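Nornside Community Help > Simulation and remote control

Recording hand-driven demos in a simulated bathroom: keep knocking the bottle over

Posted by tealeaf_m

I'm recording demonstrations for a simulated arm in a bathroom, driving it with a handheld controller. Each demo gets saved and the lot goes into training. The target is 100 clean ones for this task and I'm well short. I have two problems and they might be connected.

Losing my view

I have more than one view on the screen while I drive. One of them is often nearly useless. Most of it is flat teal with a bit of the wooden floor and brick-patterned wall down the left side, and I can't see the arm in it at all. I've been ignoring it and driving from the other view, but it still gets recorded with everything else. Does that matter for training, or will the software just learn not to use it?
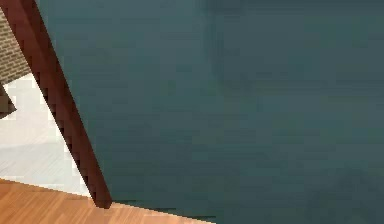

The task itself

The job is to pick up the clear glass and put it down near the sponge at the front of the counter. The green bottle stands to the left of the glass and there's a metallic dish behind the pair of them. I come in over the back of the counter because that's where the arm seems to have room to open the gripper. Then I either clip the bottle on the way down or drag it along when I lift. I can't judge depth well enough on the screen to know how close I am. The marble doesn't help, as I can't pick a spot on it to aim for.
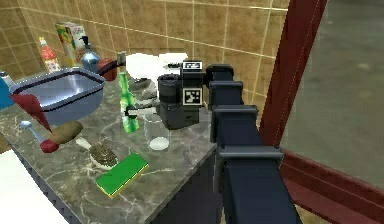 What I've tried so far

Slowing down. It works a bit better but the demos get very long. My longest one is 917 steps and a lot of that is me hovering. I also tried moving the bottle before I start, but the task sheet says the layout has to stay as loaded.

Should I keep the failed ones? Should I cut the hovering out afterwards? I'm using Kunov for recording, if anyone knows it.

Reply by Hanna Olszewski

I ran recording sessions at Tarkgate for a couple of years, mostly kitchens, but the same things apply to your counter.

On the approach: going in over the back puts the gripper between the objects you least want to touch. Pick one safe spot in the air, higher than the neck of the bottle, and go there first in every demo. From there move sideways until you're over the glass, stop moving sideways, and only then come down. Most bottle knocks happen when people come down and across at the same time. Do the same going out: straight up until you've cleared the bottle, then forward to the sponge.

For depth, get a second angle on the same spot. If you only have one good view, watch where the fingers cross in front of things and where things cross in front of them. If the glass is hiding part of the gripper, you're still behind it.

On length: don't trim out of the middle. If you cut the hovering, the arm appears to jump, and the training data then has a jump in it. Record again instead. By your twentieth go you'll be a lot quicker anyway. Trimming dead time at the very start before you touch the controller is fine.

On failed demos: put them in a separate folder and label them. Don't mix them in with the good ones. A demo where you brushed the bottle and it stayed upright is a judgment call. I'd leave it out.

As for the teal view, don't assume the training will sort it out. Check what that view shows across a whole recording, start to finish. If it's useful for part of the task, keep it. If it shows the same thing all the way through, ask whoever set up the scene whether it can be moved, and do that before you record more. Changing it halfway gives you two sets that don't match.

Reply by parrot_bay

Turn your controller sensitivity down. Mine was set way too high out of the box and I thought I was just bad at it.

Also take breaks, I get sloppy after half an hour.

Reply by dgrove

Agree with Hanna on nearly all of it, except I would keep a few slow demos. If every one is fast and perfect, the arm never sees what to do when it's a bit off to one side. I start some of mine from a slightly wrong position on purpose -- a little left or too low -- and then correct. We had 93 demos in a set like that, and I was happier with it than with the tidier set we made first.

In Kunov there's a cap of about 3,000 steps per recording on our install, so 917 won't cause you any trouble by itself. No idea about Nouri, which is what our other team uses.

Reply by tealeaf_m

Thanks all. Did the go-up-first thing this afternoon and the bottle stayed put for most of the runs. I've asked about moving the view and I'm holding off on more recording until I hear back.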